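ok finally got into Sfeir, the room simulator from Jevwood. 11 day trial, I'm on day 8. thread, typing this between meetings so bear with me

1/ what it is: you pick an arm, pick a gripper, it drops you in a furnished room and you teleop or run your own policy. wrist cam, overhead cam, whatever you want. runs in the browser or local. I went local after day one, browser lag was bad

2/ price. 40 a month for one seat. 130 for the team plan, and the team plan is the one with batch export. so really it's 130 if you do anything serious. wish they'd just say that on the page

3/ setup was fast. installer, login, one reboot. my arm file loaded first try, gripper too. Wostiter (what we use now) took Noémi and me most of an afternoon for the same thing

4/ rooms are the selling point. walls, rugs, framed pictures, furniture, all swappable. surface textures are better than I expected from the demo reel. plain walls still look a bit too clean to me but our policy doesn't seem to care much

5/ wrist view is where I spent most of my time. you can move the mount, change the lens angle, tilt it. saves per project. small thing but Wostiter forgets mine every single update and I'm tired

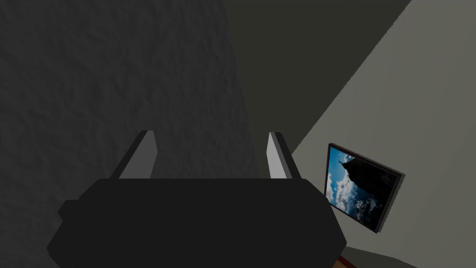
6/ controls. gamepad is good, keyboard is rough. rotation on the keyboard is mapped to the brackets, who does that. you can remap it but the remap screen is three menus deep and it resets if you close the window with the X. lost mine twice

7/ steep angles near walls: arm doesn't freak out. that was my big worry. on Wostiter I get the wrist jumping around whenever I get close to a corner. here it slows down and stops, and you back out. there's a slider for how close it lets you go, leave it at default to start

8/ contact is so-so. hard stuff fine. cloth and soft things, no. Kinga Szűcs tried a towel fold on her account and gave up, says the towel goes stiff halfway thru. support told her soft bodies are coming in April. we'll see

9/ export. clean folders, video plus joint states plus a text file with the room settings. Orsolya plugged it straight into our training script and only had to change one column name. this alone might sell me

10/ what I don't like: no undo on room edits. NONE. move a wall by accident and you're reloading. also the fan on my laptop sounds like a leaf blower with shadows on high. medium is ok, and I couldn't tell the diffrence in training

11/ support: wrote them Friday at 4pm, got a real answer from Attila Fekete before dinner. a person, with a fix that worked (stale cache folder, delete it, restart). he didn't try to sell me the bigger plan either

12/ somebody's gonna ask about Tetau. haven't used it enough to compare. Bianka Mészáros has and she likes it better for mobile bases. Sfeir is arms on a fixed mount only right now, so if you need wheels skip this whole thread

13/ am I paying? prob yes, team plan, one month, then look again once the soft body update is out. keeping Wostiter until the current project is done bc I'm not moving everything midway

14/ oh and if you do the trial, turn on autosave first. it's off by default. settings > session > bottom of the list

will post my gamepad mapping tonite if I get to it, couple people asked already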